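My rhinoplasty was booked for August at the Hesstead clinic, with Dr. Celina Adamczyk. The quote covered the surgeon, the anesthetist and one night's stay. It left out the splint change, billed separately at 258.

I stopped ibuprofen two weeks before, as instructed. Swelling in the tip is the slow part — the bridge settles much sooner.

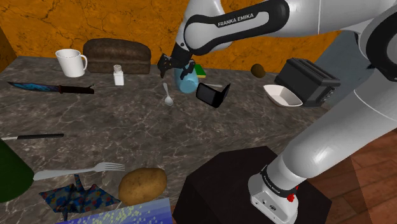
The second item missing from the quote was the follow-up scan, at 303. Ask for both in writing before paying a deposit. I slept with my head raised 30 degrees and kept my glasses off the bridge.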